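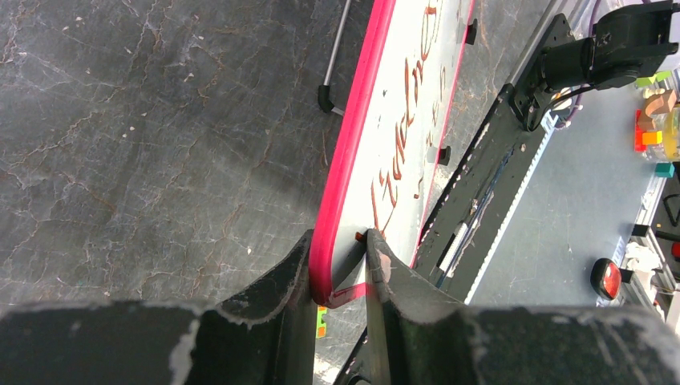 A small whiteboard with a pink-red border and handwriting in red-brown, on a dark marble-patterned tabletop.

A handheld whiteboard, also called a lapboard or mini whiteboard, is a small dry-erase panel used on a table, on the knees or held up in one hand. It replaced the school slate in many classrooms and is also used at home for lists, spelling practice and games.

Construction
Most boards have a glossy white writing face and a coloured plastic edge with rounded corners. The edge stops the face from chipping and gives the fingers something to hold. Sizes vary by maker. The Orkum board, sold mainly to primary schools, measures 186 mm on its short side and comes in class sets.

Markers and residue
Dry-erase ink sits on the surface and can be wiped off with a cloth or felt pad. Ink left for weeks bonds more firmly and may leave specks or a grey haze - this is known as ghosting. Darker colours tend to ghost more than light ones.
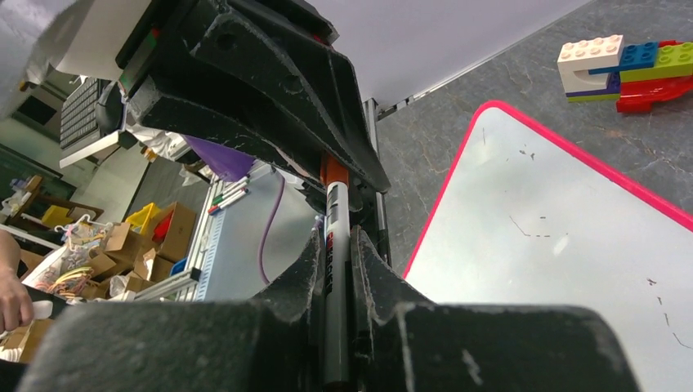
Daltumow, April

The Husel school supply list gives each pupil one board and one marker, to be stored together in a zip bag. Its notes advise capping markers firmly and keeping them flat, and replacing any board that no longer wipes clean after seven washes.

Smudging is common on boards used flat on a table, where the writing hand rests on the face. 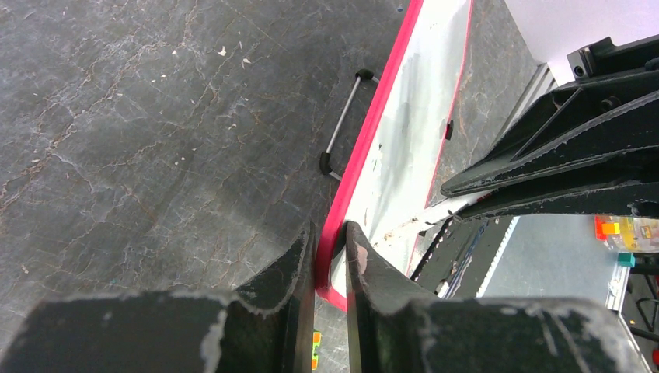
Care
A damp cloth removes most fresh marks. Older marks can be written over with new ink and wiped while wet. Abrasive pads dull the gloss and make later ghosting worse.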